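4.2 Why the wear trial tells us less than the sellers would like

The claim that a stone bracelet changes the mood or drive of its wearer is usually made in the product listing, seldom on the hang tag, and almost never in a form that could be checked. In the first part of this section we looked at how such claims are worded. We now turn to the only trial we could find that tried to put a number on them, the bracelet study run by the Gulberg bead cooperative and reported in its trade bulletin, and to our own partial repeat of it.

The Gulberg report gives 396 wearers, each of whom received a single elastic bracelet strung with either rose quartz or dyed glass of a similar pink. Wearers kept a short diary and rated their calm each evening. The report states that the quartz group felt calmer. It doesn't state by how much, and the one chart it prints has no scale on the vertical axis. We wrote to ask for the ratings and received a catalog.

Three things trouble us about the design. The wearers had all bought stone jewelry before, so they came to the trial already friendly to the idea. The glass was described as "similar," but anyone who handles beads knows that quartz feels cold against the wrist and takes longer to warm up. A regular buyer would very likely have known which bracelet she had been given. And the diaries were collected by the same people who sold the bracelets. Any one of these would be enough to produce a small difference in self-reported calm, and the report offers no way to separate them from whatever the quartz itself might be doing.

A second source, the Perevent wholesale guide, is often quoted alongside Gulberg as if it were separate support. We don't think it is. The guide's page on rose quartz repeats the Gulberg result in slightly different words, gives no data of its own, and then lists 35 other stones with a benefit beside each. Several of these benefits are traded between stones from one printing to the next. Green aventurine brings luck in the older printing and patience in the newer one. Lapis has moved from truth to sleep. If wearers had really been reporting these effects back to the trade, it is hard to see why the effects would drift in this way while the prices held steady.

Our repeat was modest. We bought bracelets from the Lagos market stall that supplies two of the online shops in our listing sample, and we had a matching set strung in glass by the same maker, on the same cord, with the same knot and the same crimp cover. Both sets were stored together and handed out in plain cotton pouches. Wearers were told that we were testing the comfort and life of the cord, and the question about mood was one of several on the evening card. We grant that this is a mild deception. It was explained to every wearer afterward, and all were free to withdraw their cards.

Wear at home is messy. People take a bracelet off to knead bread and forget it on a shelf. They wear it with a watch, or on top of another stack, or give it to a daughter for the weekend. We asked wearers to write down when the bracelet came off and why, and the most common answer by a wide margin was kitchen work, washing up in particular. The kitchen sink deserves more attention than the trade gives it, both for the loss of bracelets and for the damage done to drilled stone by soap and hot water.

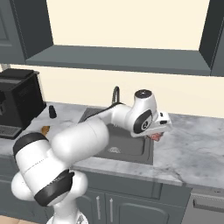 Figure 3. Simulated kitchen with robotic arm at the sink.

The cord results are reported in full in the next section. In short, the cord outlasted most wearers' patience. The bead results can be given here because there is little to give. Evening calm didn't differ between quartz and glass by any amount we would be willing to defend. Both groups drifted slightly upward over the 4 weeks of wear, and the drift was the same whether the bracelet was mineral or bottle glass. We can think of several dull explanations. Filling in a card each evening may be calming in itself. The first week fell in a wet stretch of March and the later ones had better weather. Wearers who disliked the bracelet tended to stop sending cards, which leaves the contented ones behind.

It would be going too far to say that we have shown stone bracelets to have no effect on mood. Our group was smaller than Gulberg's, and a very small effect could sit inside our spread of ratings without our seeing it. What we can say is that an effect of the size implied by the listings, where a bracelet is said to "lift the whole day" or "clear the mind for good decisions," would have been plain to see. It wasn't there.

One pattern did stand out, and we report it with some caution as we weren't looking for it. Wearers who had chosen the color of their own pouch rated their bracelet as better made than wearers who were simply handed one. The bracelets had been assigned before the pouches were shown, so the choice had no bearing on what was inside. If that holds up in a larger trial, it may explain a good part of what sellers hear from happy customers. A person who spends an evening picking between amethyst and fossil coral is already on good terms with the thing before it arrives.

We also tried to follow the single dissenting voice in the trade literature, a note in the Groden stringers' newsletter which argues that the weight of the bracelet matters and the mineral doesn't. A heavier bracelet is noticed more often during the day, the note says, and each time it is noticed the wearer recalls why she bought it. This is at least an idea that can be tested with a kitchen scale and a bag of glass beads. The newsletter doesn't test it. It goes on to recommend hematite, a dense stone, which the same workshop sells. We had hoped for better from a note that began so sensibly.

We did weigh our own sets. The quartz and glass bracelets were close enough that no wearer was likely to tell them apart by heft alone, so our data can't speak to the Groden idea one way or the other. A proper test would need light and heavy versions in each material, with the larger beads hollowed so that size stays fixed. Hollow beads in drilled stone are costly and break easily, and we were unable to find a maker willing to supply them in matched lots.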